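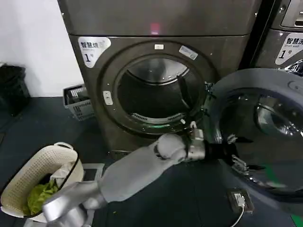
*Page last changed: June 2021*

## Laundry task, door stage

I still don't believe the door numbers. The team sheet says the Kornance controller is "reliable" on the dryer door, and what I have in the log is 46 tries since April, most of them with one of us standing close enough to nudge something. A nudge is a failure. I've gone back and marked them that way, and the sheet looks a lot worse.

Gripper at the inner edge of the door, near the hinge. I don't like it there. Short lever, big force, and the fingers sit right where the bracket is. Pakzad's planner picks that spot because it is the shortest reach from the basket pose, and it has no idea what a hinge is. Asked for a penalty term in April – still waiting.

Other gripes:

- Second arm stays by the basket during the door stage. Fine, but then the basket pose has to be read again before the pick, and we skip that on three of the four scripts.
- Lime green piece plus a white cloth is an easy load. The color mask would find that green from the parking lot. I want dark socks in there before anyone writes "handles mixed laundry" on the poster.
- Glass porthole throws reflections. Depth has holes in it. Run 1431 has the door as two separate objects.
- The dryer and the washer have the same finish, so the matcher needs the stickers. Take the stickers off and see what's left.

The Dresville round uses a different dryer anyway, and the Jellell rules say no touching once the timer starts. So our nudges are worth zero there.

Next: grasp point out to the far side of the rim, ten clean tries, hands in pockets. If it can't do that I'd drop the door stage and start with the door open.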